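Gustard Approves Equipment Plan for Assistive Robotics Laboratory

Tuesday, March 30, 2021

The Gustard Institute has approved a two-stage plan to replace and expand the equipment of its Assistive Robotics Laboratory. The plan covers robot arms, grippers, work tables and spare parts, and sets out how the money will be released between now and the end of the budget year in December.

Under the plan, the laboratory will buy 13 two-finger grippers and the mounting hardware needed to fit them to its present arms. A second order, for complete arms, will be placed only after the grippers have been in daily use and the laboratory has reported on their upkeep. The institute's purchasing office will handle both orders.

Géza Kocsis, head of purchasing, said the two-stage approach was chosen after a review of the laboratory's earlier spending. "In past years we bought the arms first and found out later what else was needed to run them," Kocsis said. "Mounting plates, cables, replacement fingers and bench space were paid for out of the general supplies line, and that line was never meant to carry them. The new plan puts every item under the equipment heading from the start."

The review covered 21 equipment requests filed by the laboratory. It found that small parts had been ordered separately in most cases, often with their own shipping charges and often at short notice. The review recommended that spare fingers and fasteners be bought in the same order as the grippers they belong to, and that the laboratory keep a stock list on site. Both recommendations have been adopted.

Three suppliers were asked for quotations. Elarness was selected for the grippers and Aaltonen for the mounting plates. The contract for arms remains open, and a new call for offers will be issued once the first stage is complete. Suppliers that took part in the first round may apply again.

Each offer was judged on price, delivery time, the length of the warranty and the cost of parts expected to wear out. According to the published summary, the lowest purchase price did not decide the gripper contract. One offer was set aside because its replacement fingers could only be bought as part of a full gripper assembly — a condition the purchasing office considered too costly over several years of use.

The laboratory studies how robot arms can help people with limited hand strength carry out everyday tasks in the kitchen. Its work calls for long hours of practice with ordinary household goods, and the wear on gripping surfaces is greater than in a typical teaching laboratory. The plan therefore sets aside 900 operating hours as the point at which each gripper is to be taken out of service and inspected.

Kristóf Csonka, who manages the laboratory, said the inspection point would make spending easier to predict. "If we know when a unit is coming off the arm, we can have its replacement ready," Csonka said. "Waiting for a part has cost us more working days than any other cause, and it is the easiest one to plan for." 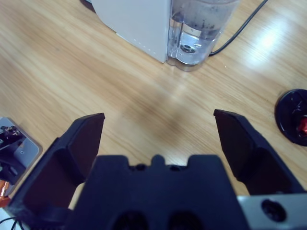 Bench space is treated in the plan as an equipment cost in its own right, with each station budgeted to include the table, the power supply and the household items used for practice. The laboratory has asked for tables with enough depth to place an appliance well ahead of the arm. At a station where a white countertop unit with a clear water reservoir stands beyond the open fingers of a black gripper, its power cable also has to cross the wood, and cable routing has been added to the layout drawings for this reason. Household appliances will be charged to the same account as the station they serve.

The plan also provides for staff training. Pieter Vandenberghe, who is responsible for technical safety at the institute, will oversee sessions on mounting, removing and storing the new grippers. Attendance will be required for all staff and students who work with the arms. Sessions will be held in the Plimton Building, where the laboratory is located, and the schedule will be posted by the safety office.

Existing grippers will not be thrown away. Units that pass inspection will be kept as reserves or passed on to the undergraduate teaching program, and the remainder will be taken apart for usable fasteners and plates. A record of each unit, filed under inventory series 1323, will show its date of purchase, its repairs and its present location.

Norbert Pintér of the finance department will report on first-stage spending before the second order is released. Any money left over from the first stage will be held for spare parts and may not be moved to other laboratories without written approval.

Questions about the plan, and requests for the published summary of offers, should be sent to the purchasing office.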